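About Prunitz Halász

Prunitz Halász is an accounting and advisory firm in Olamdale. We prepare tax returns, keep books and give advice to owner-run businesses, families and estates. The firm has 18 staff and looks after nearly 500 clients, most of them within an hour's drive of the office.

Our people

Jolene Hoani, CPA, is the managing partner. She joined as a staff accountant and spent her first years on farm and trucking clients. She now handles business sales, buyouts and succession planning, and she reviews all of the firm's partnership returns.

Mahfuz Biswas, CPA, leads the audit and review group. Before coming to us he worked in internal audit for a regional hospital system. His clients include school districts, housing groups and two credit unions.

Rosaura Villca is an enrolled agent and heads individual tax. She works in English and Spanish and represents clients before the IRS in collections and appeals matters. She also teaches the basic tax course at our Embridge office each October.

Othmane Ait Ali manages bookkeeping and payroll for small retailers, salons and online sellers. He sets up inventory records and sales tax filings for new businesses, and takes over files that have fallen behind.

Melaniia Romaniuk runs the front office. Engagement letters, document pickup and appointment changes all go through her.

How we work

Each client has one named preparer and one reviewer. Fees are quoted in writing before work starts - if the scope changes, we send a new quote. Original documents are returned with the finished file, and we keep scanned copies for seven years.

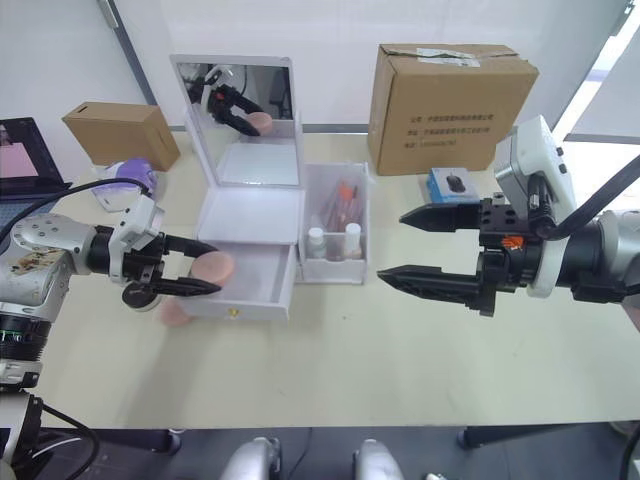 A gripper holding a round pink disc above the open drawer of a vanity box.

Visiting us

The Olamdale office opens at 8:30 a.m. and closes at 5 p.m., with later hours until 7 p.m. during filing season. Parking is behind the building. The Embridge office is open by appointment only - call the Olamdale number to arrange a time.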